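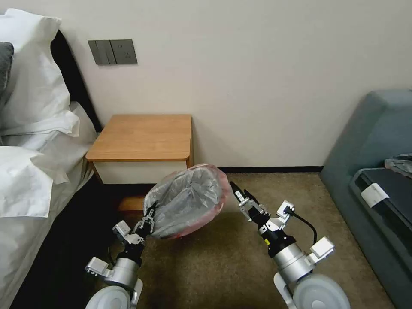

Bag grasping, week whatever

11/5/22

Quick one tonight, mostly so I don't forget what I changed.

Grasp planner on the left arm is now two stages instead of one. The old version took the point cloud, fitted a plane through whatever looked like the opening, and went for the highest point on it. Fine for boxes. Fine for mugs. Useless for a plastic bag, which has about as much of a plane as a lettuce. Behrouz had been telling me this since the summer and I had been nodding.

New version: stage one segments the whole bag as a blob, no cleverness. Stage two looks only at the border of the blob and scores short stretches of rim by how far they stick out from whatever is behind them. Pick the best stretch, come in along the local normal, close slowly. Then the right arm waits with its fingers open until the left reports a hold, and only then gets a target of its own.

The waiting bit took longest. Both arms used to plan at the same moment from the same snapshot, so the second arm was always reaching for where the rim had been before the first one moved it. Obvious when written down. I spent 4 evenings blaming the calibration.

Stuff that went wrong on the way:

Grey bag inside a pinkish see-through bag or basket. The segmenter splits them, or merges them, or decides the pink edge is a separate object and makes up a grasp on it. Depth is rubbish on the see-through part too, you get the far side half the time and nothing the rest. For now I've just stopped using depth wherever the colour model says "see-through", and fill in from the neighbouring pixels. Ugly. Works better than the proper method I read up on, which I gave a whole weekend.

Timeouts. The planner gets 3,000 ms before the arm gives up and goes home. With the rim scoring added it was running 2,100 on a good go and well over on a bad one, so the arm would get nearly there, sulk and retreat. Moved the scoring onto a cropped cloud and its comfortable now. Should have cropped from the start.

Collision boxes. I had the nightstand in the planning world as one solid block, square corners and everything, padded on all sides. Real one has rounded front corners and I was losing a good chunk of reach to air. Remade it as a slimmer block with less padding. The bed and the sofa are still big dumb boxes and can stay that way, I don't want either arm going near them.

Force threshold on the fingers. Too high and the rim slides out as it crumples, too low and it says "held" when it has only brushed the plastic. Put it in the config file instead of hard coded, so at least I can change it without a rebuild. Parvaneh wants it learned from data. She is probaly right but not this month.

Also renamed the repo. It was Pakzad, then there were two things called Pakzad, so the planner is now Tomari and the old logging scripts keep the old name. If you cloned it before today your remote will be wrong, sorry. The readme is out of date as well.

Numbers, because someone will ask. Last batch was 9 tries, same start pose, me scrunching the bag up by hand in between. Not enough to say anything and I'm not going to put a percentage on it. Failures were nearly all stage two picking a fold in the middle of the bag and calling it rim. A fold and a rim look the same to it from above. I think the fix is to look from a second angle before comitting, but that means moving the arm out of the way first, and then we're back to the timeout.

Next up, in no order:
- second viewpoint, see above
- let the right arm choose its own side instead of me telling it
- log the finger gap along with the force, so I can tell a thin hold from no hold
- write some actual tests before December

If anyone has had luck with see-through plastic and a cheap depth sensor please leave a comment, I will read anything. Right, bed.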